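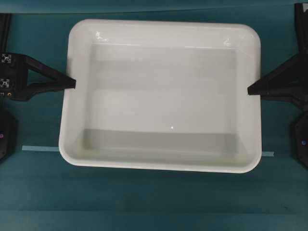 *白トレイ、両側から挟んだところ。爪は左右とも黒の三角*

2025年7月6日 グリッパ比較メモ(双腕・トレイ持ち)

今日はずっとトレイです。小物のつかみ比べは4月にさんざんやったので、そろそろ大きくて軽くて滑るやつをやろう、とNandiniさんと話していたのがやっと実現しました。比べるのは爪2種類、今付いている三角の尖ったやつ(うちではずっとKukeck爪と呼んでます)と、Devadigaの平べったいパッド付き。コントローラはPrusumiaのままで、ゲインは午前中ほとんど触っていません。

まずKukeck爪から。先端が細いので、縁のすぐ下の斜めの壁に当てにいくと接触がほぼ点になります。点で当たるとトレイがくるっと回りそうで嫌だなと思っていたんですが、左右の高さがそろっていれば思ったより素直! 問題はそろっていないときで、片方だけ先に触ると、その時点でトレイがつつーっと逃げます。Tzu-hsuanに「先に触ったほうを待たせればいいじゃん」と言われて、左が触ったら右が来るまで力を抜いて待つ、というのを入れてみました。効いてる気はする。気がするだけなので明日ちゃんとログを見ます。

把持力の指令値は最初3000でやって、ちょっと強すぎました。壁が斜めなので、押せば押すほど爪が滑って上にいきたがるんですよね。2555まで落としたらだいぶおとなしくなったので、今日の残りは全部2555。単位はコントローラの内部値なので、Claldenのほうに持っていくときはそのまま使わないこと(前にやりました、私が)。

位置決めは机の水色テープ任せです。トレイを置くときにテープの線を目安にするだけ。よく見ると線がほんの少し右下がりなんですけど、貼り直すと今までのデータと比べられなくなるので触らない方針でいきます。貼り直したい人は先に一声ください、ほんとに。

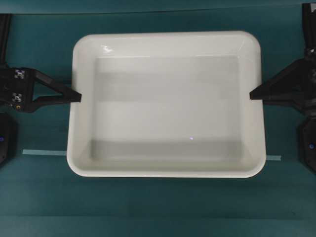

それで頭側カメラの話。白くてつるつるの樹脂は、やっぱり照明の映り込みが出ます。縁の左上あたりと、底の手前寄りに小さい光の点。人間が見ればただの反射なんですが、Muchenさんの縁検出はこれを拾うことがあって、353番の試行では底の点を角だと思いこんで、右腕の目標がトレイの内側に飛びました。非常停止を押したのは私です。心臓に悪かった……。

露出を下げれば点は減ります。でもそうすると今度は黒い爪がつぶれて、先端がどこにあるのか分からなくなる。白いトレイと黒い爪を同じ露出で撮ろうとしているのがそもそも欲張りなのかもしれません。案としては、

- 頭側は縁の検出だけに使って、爪先は手首カメラに任せる
- 爪の先端だけ灰色の何かでくるむ(Jocelynさん案、すぐできそう)
- 照明にディフューザをもう一枚足す

個人的には一番上が本命です。ただ手首カメラの遅れが気になるので、そこはSaranyaさんに相談。同期をとる仕組みを前に書いたと聞いたんですが、リポジトリのどこにあるか見つけられませんでした。
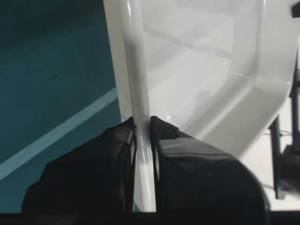

手首側は近いぶん、指の間に何が挟まっているかはすごくよく分かります! 白い部分が左右の指の間に細く残って見えるので、その幅が取れれば、ちゃんとつかめているかの判定に使えるんじゃないかと。逆に全体の向きはさっぱりです。視野の真ん中から右がほとんど白で埋まってしまって、輪郭らしい輪郭が少ない。テープの線は左側に斜めに入るので、向きの手がかりに使うならむしろこっちかも。テープの検出なら色だけでいけそうだし、夜にちょっと書いてみます。

あと細かいことですが、指の内側のふちが少し毛羽立って見えます。ゴムのへりかなあ。明日拡大して確認して、だめそうなら交換します。

Devadigaのほうは、取り付け穴のピッチが図面と合わなくて今日はつけられませんでした。アダプタをJocelynさんが削ってくれるそうなので、比較の後半はそれ待ち。パッドが広いぶん壁の斜めにどれくらいなじむのか、そこが一番見たいところです。もしなじみすぎて離すときに引っかかるようなら、それはそれで困るんですが。

明日やること:

- 「片方を待たせる」あり/なしのログ比較(指令値は2555で固定)
- 手首カメラの遅れを測る、Saranyaさんに場所を聞く
- 353番のログをMuchenさんに渡す
- 指のふちの確認

トレイは机の上に置いて帰ります。使う人は、終わったらテープの線に戻しておいてください。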